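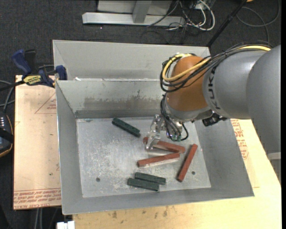
Diane Després wrote to ask whether the Kereama bin could be ordered without the divider, as she wanted the full depth for longer stock. It can. Choose "open body" when you order and allow an extra week, as the panel is left out at the folding stage and we don't keep that version on the shelf.

Kereama Sloped Parts Bin, large
Item 2087
Galvanized sheet metal, grey
Sold singly

The Kereama is a bench-top bin for bar pieces, blocks, offcuts and other parts that get picked out one or a few at a time. The inner walls slope down to a flat floor, so pieces dropped against the sides tend to slide toward the middle. A vertical divider separates the main compartment from a narrower one at the rear, which most customers use for rejects or for a second size of the same part.

The front wall is sloped as well, and it ends in a lip where your forearm rests.

Details
Overall width: 67 cm
Rear compartment, front to back: 17 cm
Floor: flat, with two small round holes
Finish: bare galvanized, unpainted
Assembly: none

The floor holes take the screws if you want to fix the bin to a bench. Screws are not included. If you leave it free-standing on a wooden top, put a rubber mat underneath. The Okard bench mat is cut to the same footprint and is listed separately.

Wear and cleaning
Galvanized metal marks easily. Expect scratches and pale scuffing on the floor within the first few days of use, and some discolouration on the divider if damp or oily parts are leaned against it. None of this affects how the bin works and it is not covered under warranty. Brush out dust with a dry bench brush. Wipe with mild soap and water, then dry. Do not use bleach or acid cleaners, which will strip the zinc.

If you are storing painted or coated pieces and are concerned about rub marks, ask for the Farkix liner. It covers the floor only and lifts out for washing. The sloped walls stay bare.

Ordering
Standard bins leave the Raltix warehouse the next working day if the order is in by 2 p.m. Orders placed over the weekend go out on Monday. Bins are shipped nested where possible, with cardboard between them. Please check the rims before signing, as a bent lip is the most common freight damage and the carrier will not accept a claim afterward.

Quantity pricing starts at 100 units. Open-body bins count toward the total, but liners and mats do not.

Returns are accepted on unused standard bins. Open-body bins are made to order and cannot be returned unless faulty.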